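Visit report: Bhatia contract packing, Vostdale site

The Vostdale site of Bhatia packs dried herbs, seeds and spice blends for other people's labels. It has run two shifts for as long as anyone there can remember, and until last December every pouch, tin and jar on the small-batch side was filled, closed and boxed by hand. I spent a morning and part of an afternoon at the plant to see what had changed since the first automated cell, known on site as Ema, went into regular use.

Visitors sign in at the goods entrance. Hairnet, coat, overshoes, and a short talk on allergens covering mustard and sesame. My host was Harsh Garg, production engineer, who has been responsible for the cell since the purchase order and who also handles the complaints about it.

The small-batch hall

The hall is long and low, with the large form-fill-seal machine at the north end. That machine is old, fast and outside the scope of this report. The small-batch side occupies the south end and consists of manual benches, a weigh station, a label printer and the cell. Orders are short. A typical run is a few hundred tins, and a change of product means a full clean-down of the bench, the scales and all tools, with a swab test where an allergen is involved.

Ema takes filled tins from an infeed belt, presses the lid on, turns the tin so the label faces outward and places it in a shipping case. The motion is plain pick and place. The gripper is a two-finger parallel unit with replaceable pads, and the arm slows when a person crosses the marked line on the floor. There is no fence. A light curtain was considered and dropped after the risk assessment, because the operator has to reach the infeed several times an hour.

The work removed from people is the lidding. Pressing lids by thumb for a full shift was the most disliked job in the hall, and the site's own accident book has a column of wrist and thumb entries to show for it. Garg had the book out on the desk when I arrived. Lidding entries have stopped for the products that run through the cell. They continue for the products that do not, mainly the square tins, which the gripper cannot yet turn without scratching the print.

The work added to people is less visible and took up most of our conversation. The cell needs a case erected and in position before the previous one is full. It needs pads changed, tins presented upright, and a restart after every stop. In the first month the restarts were done by whoever was nearest. That produced arguments, and now one operator per shift is named on the board as cell operator, with a pay supplement. The supplement was the union representative's proposal. Management accepted it after two meetings.

Rate

Garg gave the current figure as 70 percent of tinned volume through the cell, the rest by hand. Target speed was reached within 6 weeks of installation. Availability took longer. The stops come from small causes: a dented rim, a lid stuck to the one beneath it, a label edge lifting under the pad. Each takes under a minute to clear, but the operator has to walk over, and a person who walks over every few minutes cannot also run a weigh station. The original business case assumed that one person would do both. It was revised in the spring.

Pads and residue
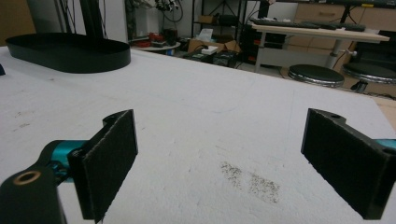

Cleaning is the subject I had come to Vostdale to ask about, and it is where the plant's expectations were furthest from practice. A hand that has picked up crumbs can be washed or regloved in seconds. A padded finger holds on to fine material and passes it to the next thing it closes on. The dark specks scattered over the white tabletop between the two fingers are easy to find by eye, and anyone with a brush could clear them; the same quantity on the dark padding would be much harder to see. For that reason the hall has moved to pale pads on the production gripper, and a pad that shows any color after wiping goes in the bin.

The dark pads were chosen by the supplier for grip and for wear, and on both counts they did well. They failed on inspection. During an audit in the second month, a quality technician wiped a pad that had been signed off as clean and the cloth came away with paprika on it. The line was stopped, the batch was held, and no product was found to be affected. All the same, the sign-off procedure was rewritten the same week. It now requires a wipe on white cloth, kept in a bag with the batch record.

The pale pads wear faster. A set lasts 3 shifts on round tins. Garg has accepted the cost and is more concerned about the changeover, which needs a hex key and two small screws per finger. Loose screws are not welcome in a food hall. The screws are counted out and counted in on a form, and a quick-release version has been on order from the toolmaker in Pradau for longer than he would like. A prototype was shown to me. It clicks on firmly but leaves a gap behind the pad in which seeds will certainly collect, and it has gone back for a second attempt.

What the operators say

I spoke to four people on the early shift, without their supervisor present, and was asked not to use names. Opinions were mixed and mostly practical.

The cell operator that morning had worked the lidding bench for nine years. She would not go back to it. Her objection was to the stop alarm, which uses the same tone as the metal detector on the large line, so that both crews look up for both machines. She had reported it twice. Garg confirmed this and said the tone would be changed at the next software visit.

A second operator missed the bench. Four people used to sit there and talk, and the cell has replaced that with one person standing. He now works at the weigh station with his back to the rest of the hall, and has asked for it to be turned around. The floor drain makes that difficult.

A third pointed out that the clean-down used to be shared. Everyone wiped their own place and finished together. With the cell, the operator cleans fingers, belt and guides alone while the others wait, and on a day with over ten product changes the waiting becomes noticeable. Two people can fit around the arm when it is parked, and the shift has begun doing it that way unofficially. It is not in the written procedure. I mentioned this to Garg, who already knew and was drafting the change.

The fourth had no complaint except the shoes. Standing at the cell is harder on the feet than the old bench, and the mat that was supplied slides when washed.

Headcount

No one was dismissed when the cell was commissioned. Two temporary contracts were not renewed, and the hall's permanent staff is unchanged. Garg did not present this as a promise for later years. A second cell is in the budget request, intended for pouches, and pouches employ more hands than tins ever did. The staff know about the request. A copy is pinned up next to the rota, with questions written in the margin, several of them about retraining and one asking who will clean it.

Practical notes for anyone planning a similar visit: the plant accepts small groups in the morning only, outside clean-down. Bring no nuts, and leave pens at the desk, where detectable ones are provided. Parking is behind the seed store. The canteen closes at 1:30 p.m.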